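Notebook, Fanley mill survey
Sunday, continued after lunch

Started again at the lower weir at one in the afternoon. The water was lower than in May and I could walk on the sill almost to the far bank with the short boots. In the morning pages I wrote that the sill is one piece of work. I want to correct this. From the bank it looks like one, but when you stand on it there is a clear change in the stone, near the middle. The half on the mill side is cut in long blocks with a tight joint. The far half is smaller stone, placed with less care, and the mortar has a gray color with small black pieces in it, maybe coal ash. So I think the far half was repaired after a flood. I do not know which flood. I took one mortar sample from a loose joint, bag 7, and I did not touch the tight joints.

The head race is in better condition than I expected. From the weir it goes along the foot of the slope for 500 feet, and in all this length I found only two places where the wall has fallen in. At the second place somebody has put boards across, old fence boards I think, and the silt has collected behind them up to my knee. Please whoever goes next, bring the long probe and not the folding one. The folding one bends in this silt and then the reading is not good for anything.

Fall of the race: I measured it two times with the level and the two results did not agree, which made me lose almost an hour. The mistake was mine. I had moved the staff to the wrong mark on the return. The third time was good and it closed. The numbers are in the level book, I do not copy them here.

About the date of the mill. The local sign next to the spring says 1673. I have a difficulty with this. In the deed copies we have from the Maglaya collection, the first mention of a mill is in a list of property lines, and the year is written with a very poor hand. The third digit can be a 7, but it can also be a 1 with a long stroke. I looked at it with the glass again last night. I also compared with the other sevens on the same sheet, and they all have a small bar, and this one has no bar. I would not print the date of the sign in our report before a second person reads the sheet. The sheet number in the collection is 2313, and the line is the fourth from the bottom.

Inside the mill house I only worked on the ground floor. The upper floor is closed until the joists are checked. The bedstone is still in place, with the dressing almost gone in the outer part. The furrows that remain are straight and in the usual groups, and they turn to the left. The runner stone is not in the house. I was told before that it is the step at the entrance of the old store in Mustovance, and I would like to believe it, but the step is too small by a hand on each side. It can be a runner from another mill, of course. There were three more on this stream.
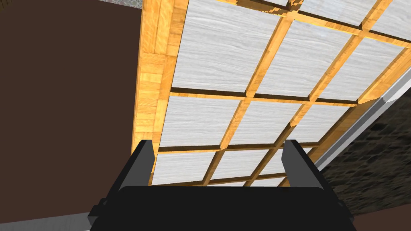

Flimesari wrote back on the race wall, and the opinion there is that the boards at the second breach should stay where they are until winter, as the silt behind them is now holding up the foot of the wall. If we pull them out and a heavy rain comes, the reply says, we can lose ten feet of wall in one night. They also ask if the water behind the boards is moving or standing, and if there is a smell.

My answer to them, so it is also in the book: it is moving, but very slowly, and there is a way out for it under the lowest board. No smell. I agree to leave the boards. I had planned to clean this part with shovels, so this changes the order of work. We will do the tail race first.

Tail race, then. I walked it at four in the afternoon. It is short and it is full of watercress, which is pretty but it hides the floor. I found the edge of a timber apron below the wheel pit, three planks wide where I could feel it, under gravel. The wood is hard when I push with a thumb nail, so it was probably always under water. I covered it again the same way. It must not dry. I put a peg with red tape on the left bank, level with the upstream end of the apron.

The wheel pit I could only measure for width, because the ladder was in the other truck. From the scratches on the north wall I can see two different circles. The big one is deep and old. The small one is fresh and crosses over it, so there was a smaller wheel later. Maybe this belongs with the repair on the weir, if they had less money or less water in that time. I write it as a question only.

A couple stopped at the gate and asked if the spring is safe to drink from. I said I do not know, I only know the walls. They told me the trail from the parking lot has a new fallen tree, after the second footbridge. It can be passed on the low side with a pack, but not with the tripod box.

Photos: I reached 150 on the card and the last ones from the wheel pit are dark. Repeat with the lamp.

To do next time
Long probe, ladder, lamp
Second reading of sheet 2313, line four from the bottom
Width of the step in Mustovance, with a tape and not by hand
Mortar from the mill side of the weir, only if we find a joint that is already open
Ask for the key of the lower gate, the chain is rusted and I had to climb

Closed the book at ten past six. Level and staff are back in the Fanley store, the level is in its case with the new drying bag. Boots are still in my car.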